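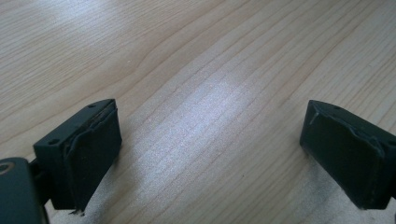

Tabletop finish and replacement – working group, minutes, 2020-08-08

Item 1. Surface condition. Svenja Pfeiffer reported on the tables in the Jistitz reading room. The tops are sound and will be kept. Discussion turned to sheen. The present finish is smooth enough that daylight produces a bright patch near the middle of a top, and in that patch the long, fine grain is nearly washed out to white. Felista Athumani noted that readers seated opposite the windows have complained of glare. Wolfram Görtz asked whether the lines in the wood would remain visible under a duller coat. Pfeiffer expected so but wants a trial before committing.

Item 2. Options. (a) Leave as is. (b) Rub down and recoat with a low-sheen product. (c) Blinds on the window side. Option (a) was not supported. Option (c) was held over, as the window fittings belong to the building lease and Boateng has not yet replied on that point.

Item 3. Quotation. Tromon has quoted 3,390 for recoating all tops, including collection and return. A trial on 2 tables is quoted separately at 739 and would be deducted from the full price if the work goes ahead. Sieglinde Janssen asked that the quotation state the sheen level as a figure – "satin" was considered too loose. Görtz to request a revised copy.

Item 4. Color. Agreed that the pale tone is to be kept. No stain. Mechthild Riedl asked for a clear coat with low yellowing, and for a coated sample to be left by the window for 30 days before the full order is placed.

Item 5. Cleaning. Athumani to circulate the current cleaning sheet. Spray polish is to be stopped on all tops from today, including those outside the trial.

Item 6. Asitby annex. The tops there were not discussed. Carried forward.

Decisions: trial approved at the quoted price. Full order deferred until the sample has been inspected.

Actions: Görtz – revised quotation. Athumani – cleaning sheet. Pfeiffer – choice of trial tables, and labels for their undersides. Janssen – letter to Boateng on blinds.

Home | Minutes | Rooms | Contact

Recent items
Reading room chairs: glides and felt pads
Asitby annex: shelf loading
Window fittings: lease extract
Cleaning sheet, August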